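Room reset on the eighth floor: notes after the first stretch

June 10, 2024

The nightstand is the slowest station in the room, so most of these notes start there.

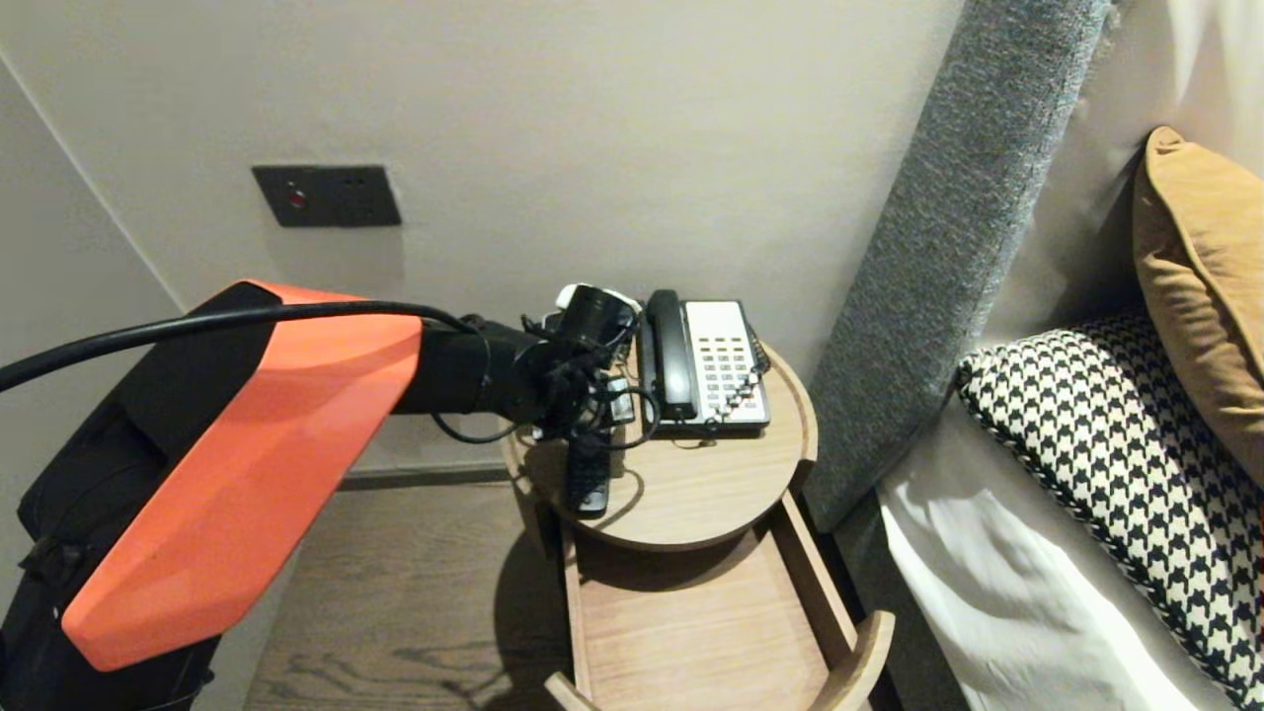

What the job consists of

At the Salow a departure room is split into two blocks of work. Block A is linen, bathroom and floor. Block B is the reset: remote, phone, drawer, cushions, lights, curtains. Until December both blocks belonged to one attendant. Now block A stays with the attendant and part of block B goes to the machine, which we lease through Flirport and schedule with Nandavlow, the same software that already handled room status.

I work in operations, on the scheduling side. I don't clean rooms. Treat anything below about how the work feels as secondhand.

Nightstand sequence

The order is fixed. Remote first, then phone, then drawer. The remote has a set position on the tabletop and the phone has to keep its cord clear of it. The handset check is visual only. If the handset is off the cradle, the task is flagged and left for the attendant, as we had too many cases of the coiled cord being dragged along with it.

The drawer is checked for guest items and never emptied by the machine. Anything found stops the sequence and sends a message to the attendant's handheld. Lost property procedure is unchanged and still requires a person and a signature.

Round tabletops are harder than the square ones on the lower floors. There is no straight edge to align to, so the remote position is defined relative to the headboard. When someone nudges the nightstand while making the bed, the offset is wrong until the next calibration pass. The attendants worked out that it is quicker to make the bed after the nightstand is finished. That change came from them and is now the default order in Nandavlow.

Time

Fully manual, block B was budgeted at 8 minutes. The machine takes longer than that. The gain is that the attendant is in the bathroom during those minutes. On paper this is parallel work. In practice the two get in each other's way at the door and on the bed side, and the attendant waits. Nandavlow does not record waiting as a separate category, which means it shows up as slow cleaning. I have raised this twice with the vendor. For now I correct it by hand at the end of the shift, and I would prefer not to.

Of the block B tasks on our list, 70 percent finish without a flag. The rest go back to the attendant, usually with the room half done. A half-done reset is more annoying than one that was never started, since every item has to be checked again.

What changed for the attendants

Room quotas went up by 2 per shift in the first plan. They were put back after a month, when the flag rate was clear. Keeping the higher quota would have meant charging the attendants for the machine's unfinished work.

Bending and reaching at the bed side is down. Walking is up, because flagged rooms get visited again. Two attendants have moved into a mixed role with a higher pay grade: part of the shift cleaning, part clearing flags and running calibration. The training for it is short and mostly concerns when to press stop. Everyone else on the floor can press stop too, and no reason has to be entered afterward. Management wanted a reason field. I argued against it and it was dropped.

The handheld is the part people complain about most. It buzzes for every flag, including ones on rooms assigned to someone else. Filtering by assignment is listed for the next release.

Open items

Phone cord routing. We are testing a clip at the back of the nightstand.

Pillow and cushion placement. Still manual, and staying manual until the drawer check is reliable.

The Bartoš wing has different furniture and a narrower gap beside the bed. No date for that.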